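Moving your data to a Seltine phone

Use this section if you are coming from another phone, Android or otherwise. If the Seltine is your first smartphone, skip ahead to Accounts and Sign-in.

Before you begin

Charge both phones to at least half. Connect them to the same Wi-Fi network and turn off any VPN. Update the Gronow Transfer app on the old phone to version 5 or later. Earlier versions copy contacts but leave out call history.

Note: Apps are not copied. The transfer makes a list of them, and you download them again from the store on the new phone.

1. On the Seltine, open Settings, then System, then Move Data.

2. Choose Receive. A six-digit code appears.

3. On the old phone, open Gronow Transfer, choose Send, and type in the code.

4. Select what you want to move. Photos and Messages are off by default.

5. Tap Start on both phones.

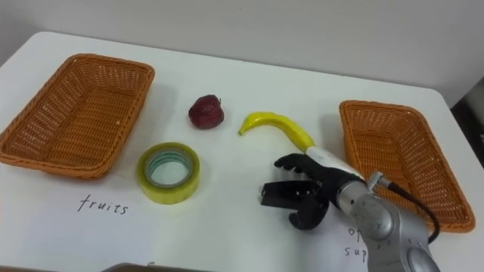 6. Leave the two phones within 3 feet of each other until the progress bar closes. Almost 5 GB of photos can be moved on one charge check. For larger libraries the phone stops and asks you to plug in before it goes on.

7. When you see Transfer Complete, restart the Seltine.

Caution: Do not erase the old phone yet. Messages keep sorting in the background, and some threads may not show up until the next day. The transfer record stays open for 168 hours, and during that time you can run Move Data again to pick up missing items without creating duplicates.

If the transfer stops

Check that neither screen has locked. Tap Resume on the Seltine first, then on the old phone. If Resume is gray, go back to step 2 and get a new code. Old codes cannot be used twice.

Work phones managed through Tiltard may block Send. Ask your administrator to allow outgoing transfers, or move your contacts by SIM card as described under Importing Contacts.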